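Pletmont Folding Table, Light Woodgrain

Laundry and Utility > Work Surfaces > Folding Tables

Product code: 829
Maker: Rasska
Colour: Light woodgrain
Availability: In stock at Ustoswood, order in at Gatchalian

Overview

The Pletmont is a fixed-height table for sorting and folding clothes. It suits a home laundry, a share-house utility room or the back of a small shop. The top is smooth enough that jersey and other soft knits slide across it without catching, and it wipes down with a damp cloth.

A rectangular recessed panel is set into the top. The panel sits slightly lower than the surface around it, and most garments can be folded straight over its edge. Fold larger items such as doona covers and bath sheets from the long side of the table.

Sizes

Top width: 1000 mm
Top depth: 800 mm
Adjustable feet: four, screw type
Assembly: required, hex key supplied

Check the width of your doorway before ordering. The top comes in one piece and the legs are packed separately in the same carton.

Surface and finish

The grain is long and narrow, with browner streaks through a pale base. Colour varies from one top to the next, and we can't match a new top to one bought earlier. Under a bright light the finish shows a soft sheen. If you want a flat matte look, ask at the Ustoswood counter to see the alternative sample.

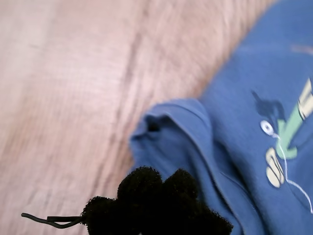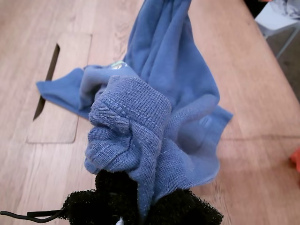

Pletmont top in light woodgrain, with a blue garment on it. Recessed panel visible in the second photo.

Using the table with knits

T-shirts and light jumpers are easiest to handle if you shake them out first and lay them face down. Smooth the body from the hem up, then bring in the sleeves. Ribbed cuffs tend to curl back on themselves, so flatten them by hand before the last fold. Put printed garments print side in if they are going to be stacked for a while.

Damp clothes can be sorted on the table but shouldn't be left on it overnight. Do not iron directly on the top. A folded towel is not enough protection — use a proper ironing pad.

Care

Wipe with warm water and a little dish soap, then dry. Lint collects along the edge of the recessed panel and comes out with a soft brush or the crevice tool on a vacuum. Avoid bleach and scouring powders, which will dull the finish. Retighten the leg bolts after the first month of use.

Delivery and returns

Metro orders leave the Ustoswood warehouse within 7 working days. Regional orders go by road freight and are quoted at checkout. Unassembled tables can be returned in the original carton. Once the legs have been fitted we can only accept a return for a fault.

Spare feet and leg bolts are kept at both stores. Quote the product code when you order — the bolts for the older Rasska tables are a different thread and won't fit.

Related items

Rasska laundry stool
Rasska wall rail, short
Pletmont replacement feet, set of four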